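Sand, Sunscreen and Salt: How I Clean Up After a Beach Trip

We got back from a week by the sea in July and I swear half the beach came home with us! It was in the bags, the shoes, the car seats and (don't ask me how) the butter dish. I've been doing these trips for 19 years now, so I've picked up a few tricks, and a couple of you asked me to write them down.

First, baby powder. Keep a bottle in the car. Sprinkle it on sandy legs and feet, rub with a dry towel, and the sand drops right off. It works on dogs too, but I use cornstarch on ours and keep it well away from his face.

Don't put wet, sandy towels straight in the washer. I did that once at our old place on Hudside and the drain pump was never the same. Hang them out, let them dry all the way, then give them a good hard shake over the grass. I go for 2 shakes per towel, turn it upside down and go again. Then a cold rinse, then the regular wash with no fabric softener.

Sunscreen stains are the ones that drive me up the wall. You know those orangey marks on white shirts? No bleach! It makes them worse. Rub in dish soap, leave it while you have your coffee, then rinse from the back of the fabric.
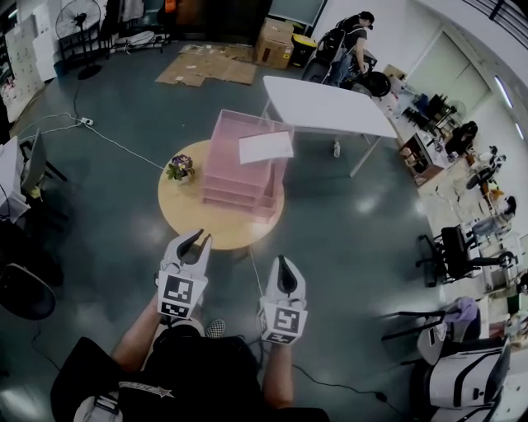 Sand on hard floors needs to come up dry before you even think about a mop, or you'll just push the grit around and scratch everything. Vacuum with the brush head, and move the furniture while you're at it. A dark gray, glossy floor like this one will show up every last grain, and I'd lift a round wooden table to move it, never drag it. Then a damp microfiber pad and plain warm water. Same goes for cables on the floor: pick them up first and wipe them down, they collect more grit than you'd think.

Canvas shoes: bang the soles together outside, pull out the insoles and stuff the shoes with newspaper overnight. My old Preletti beach bag gets turned inside out and vacuumed along the seams with the skinny attachment.

Coolers smell awful if you shut them damp. Wipe with baking soda and water, rinse, and leave the lid propped open till the next day.

Next week I'm tackling the car, wish me luck!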